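How to Repot a Large Houseplant Indoors

If you don't have a yard or a balcony, you can still repot a big plant without wrecking the room. I do mine on the kitchen floor. Allow an afternoon for the first one.

What you need

A new pot one size up, with drainage holes
Potting mix
An old sheet or a flattened box
A butter knife or a thin trowel
Pruning shears
A bucket

Choosing the pot

Measure across the top of the old pot and go up two inches at most. A plant in a pot that's far too big sits in wet soil and the roots rot. My rubber plant went from a 13 inch pot to a 17 inch one because that was all the shop had, and it sulked until the following June.

Getting the plant out

Water the day before. Lay the plant on its side on the sheet and run the knife between the soil and the pot. Hold the stem near the base and slide the pot off – don't pull the stem. If it won't move, press the sides of the pot or tap the rim with your palm.

Roots

Healthy roots are firm and pale. Cut off anything brown and mushy. If the roots circle the bottom, loosen them with your fingers. Ho-yin Lu taught me to make three or four shallow cuts down the sides of a tight root ball, and I've done that ever since.

Potting up

Put enough mix in the bottom to bring the plant to its old level, an inch below the rim. Fill in around the sides and press lightly. Water until it runs out of the holes, then let it drain in the sink or over the bucket.

Cleaning up

Pick up leaves and paper by hand before you sweep or mop.
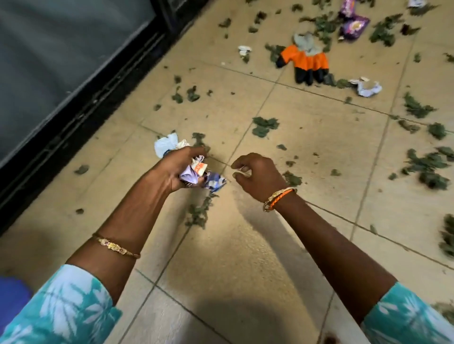
Leaf bits and crumpled paper on the tile.

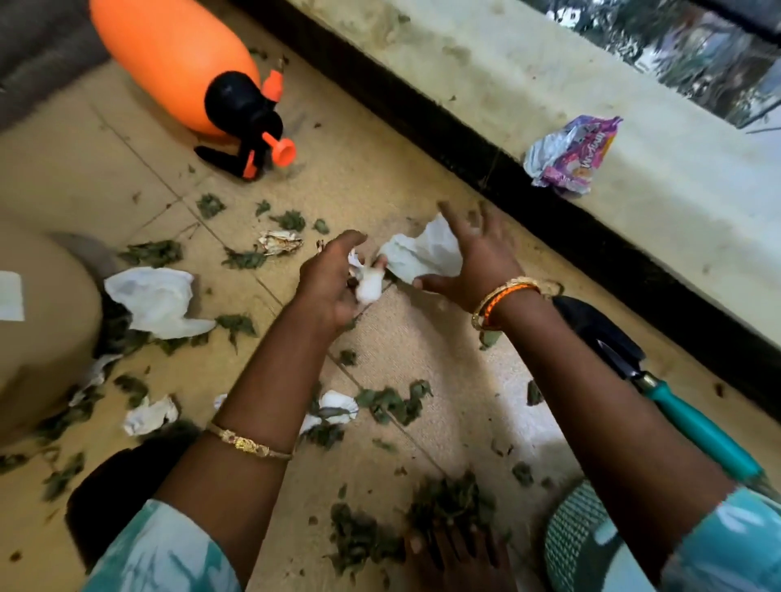
Fold the sheet in from the corners and shake it out over the bucket. Keep leftover mix in a closed bag.

Aftercare

Keep the plant out of direct sun for a week or two. A few dropped leaves are normal. Don't feed it for the first month – most bagged mixes already contain fertilizer. Check the soil with a finger and water when the top inch is dry.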